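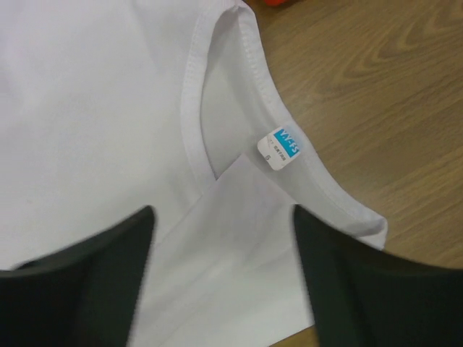

Roksolana Karpenko objects to the word "safe" in the heading of the last revision. Her note says that a checklist can record that the guard was closed and the stop button worked, and that neither entry tells a reader whether the folding result can be trusted. She asks for the two to be kept apart. The revision below does this. Part A covers the cell, Part B covers the method.

Pre-run inspection, garment folding cell, Itanville
Revision 7, October
Method under test: Fludis grasp selection from wrist view

PART A. CELL

A1. Emergency stop pressed and reset before power to the arm.
Result: pass.
Comment: Reset needs a full quarter turn. A half turn looks released but leaves the drive disabled.

A2. Arm speed limited for shared work.
Result: pass.
Comment: Limit read back from the controller. The value on the wall card is from the old arm and must be removed.

A3. Gripper force limit set to fabric profile.
Result: pass.
Comment: Profile does not survive a restart. Check again after any power loss.

A4. Finger surfaces free of burrs, adhesive and lint.
Result: pass with comment.
Comment: Lint on the inner face of one finger. Cleaned with a dry cloth. Do not use solvent on the pads.

A5. Wrist cable clear through full rotation.
Result: fail, corrected.
Comment: Cable pulled tight near the end of travel. Clip moved 53 mm toward the elbow, rotation repeated, no contact. Batow drawing still shows the old clip position.

A6. Table fixed, no movement under hand pressure.
Result: pass.

A7. Operator position marked, hands outside the marked area while the arm is enabled.
Result: pass.
Comment: Garments are placed by hand only with the arm disabled. This applies to small corrections too.

PART B. METHOD

B1. Wrist camera calibration less than one shift old.
Result: pass.

B2. Exposure fixed for white fabric on wood.
Result: pass with comment.
Comment: Automatic exposure darkens the table when a white shirt fills the view, and the collar edge is then lost. Leave it off.

B3. Collar edge found before any grasp is proposed.
Result: pass.
Comment: The ribbed band is the most reliable feature on a plain T-shirt. Size labels are masked out. In the earlier build a label with a colored block drew grasp proposals to itself.

B4. Single-layer grasp confirmed.
Result: open.
Comment: The method reports one layer when it holds two if the neckline lies flat against the back panel. The Mykhailiuk test separates these cases by lifting slightly and comparing finger gap. It has been run on knit fabric only. No claim should be made for woven shirts.

B5. Trial log complete, including aborted trials.
Result: fail.
Comment: Of 3000 logged attempts, those stopped by the operator carry no reason code. They cannot be sorted into method failures and safety stops, so the success rate in the draft has to be withheld.

Actions before release
Replace wall card (A2).
Correct drawing (A5).
Add reason code to operator stops and repeat the affected series (B5).
B4 stays open until 2 further fabrics have been tested.

Reply to Karpenko: heading changed. Her second request, a separate signature for Part B, is accepted and takes effect with the next revision.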